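Onumel Installer, progress report to Hasen
Prepared by Folasade Okafor, 1 October 2023

License server work is complete. The activation dialog now accepts both user-name keys and machine keys, and the silent install switch reads the key from a response file. Of 115 test cases, 11 still fail, all on upgrade over an older build.
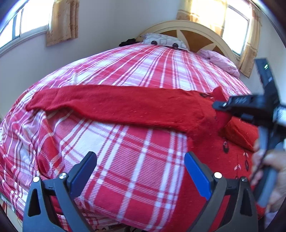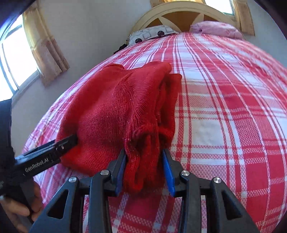

Package size is the main open item. The Lenedwood image library ships inside the installer and accounts for 804 MB before compression. Textured pictures compress worst — the red knit on the plaid bedspread is typical, with fine detail in both the garment and the cloth under it. We propose moving the library to a separate download, fetched after activation.

Uninstall leaves one registry key behind when the user declines the restart. A fix is in review.

Next period: close the upgrade failures, split the package, and send the Sulemana build for signing. Estimated effort is nine working days.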